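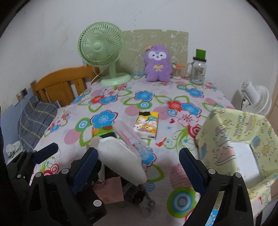 Small bedroom, two desk fans, where do they go in winter?

nenache
Posted 29/12/2021
The green one and the white one have been out since October doing nothing. No closet in here. I'd like the plush and the glass mug to stay where they are.

Vusine72
Under the bed, in a bag. Take the grilles off and wash them first.

covadonga_a
I wouldn't bag them. Mine came out smelling musty – I leave them standing all year. 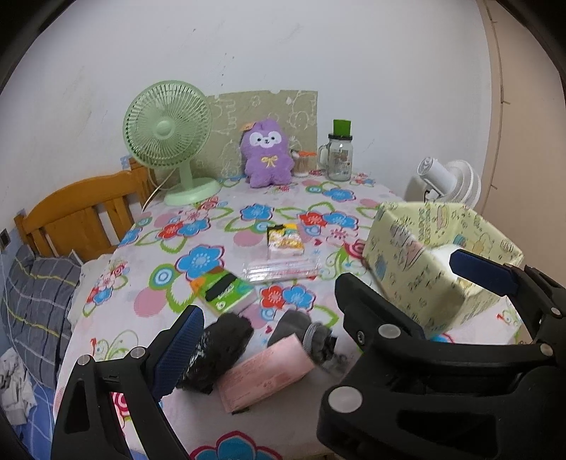
nenache
Everything small ends up next to them too, tissues, boxes, little packets. That's half the problem.

Vusine72
Then get one bin with a lid for the small stuff. The fans are a separate job.

covadonga_a
Agree on the bin, still no on the bag. An old pillowcase works fine.

nenache
Pillowcase it is. Will do the white one first.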